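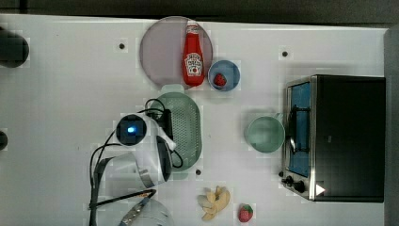 Foro Cliltport > Casa y cacharros > Mesas y cocina
Tema: El kétchup, ¿de pie, boca abajo o tumbado?

Ibsa_Araya
4 noviembre 2009
Abro hilo porque en mi casa ya no se puede abrir en la cena. Mi cuñado sostiene que el bote de kétchup se deja tumbado en un plato, atravesado, y que el plato hace de "estación de salsas". Palabras suyas. Lleva 36 años comiendo y parece que le da autoridad. Yo digo que un plato con un bote encima es un plato menos para cenar. ¿Opiniones?

kandasamy_ch
Tu cuñado tiene razón y me duele escribirlo. El plato se lava en un segundo, el mantel no. Eso sí, que sea plato con reborde, que en uno liso el bote se va de excursión.

Wondimu B.
Pues no. El bote va de pie en la puerta de la nevera, como ha ido siempre. Tumbado se sale por el tapón y luego hay que rascar. ¿También acostáis el aceite?

kandasamy_ch
Wondimu, si se sale es que no lo cierras. En esta casa se cierra.

Danjuma_E
A mí me preocupa más lo otro: la fresa en su cuenquito azul. Una. Para ella sola, con vistas al Heinz. He vivido en pisos con peor reparto de metros.

Ibsa_Araya
Es que la mesa entera va así. Colador verde, taza, el hornito a la derecha y la fruta donde caiga.

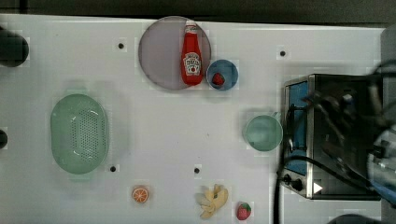
Y luego me piden que ponga yo la mesa "aprovechando que ya está todo fuera". Mi plan era meter la fruta en el colador y liberar el cuenco, pero por lo visto el colador es para escurrir y soy un bárbaro.

Gebre_G
El colador de frutero lo tengo yo desde abril y sin novedad. Plátanos abajo no, que se chafan. La media naranja aparte, boca arriba, o lo pringa todo. Bueno, si es de juguete, como las fresas, déjala donde quieras.

Wondimu B.
Un momento, ¿llevamos una página discutiendo por una cocinita de juguete?

Ibsa_Araya
Las fresas son de juguete, la discusión con mi cuñado es de verdad. En Faddale compré un frutero de 2 pisos para zanjar esto y lo está usando para las pinzas de la ropa.

Danjuma_E
Entonces la taza, ¿por qué pegada al horno? Yo la pasaba al otro lado, con el colador, y dejaba el rincón del horno despejado. El cable también lo recogería, que anda suelto por la mesa.

kandasamy_ch
De acuerdo en lo del cable. En lo del plato no me muevo.

Wondimu B.
De pie. En la nevera. Me voy a cenar.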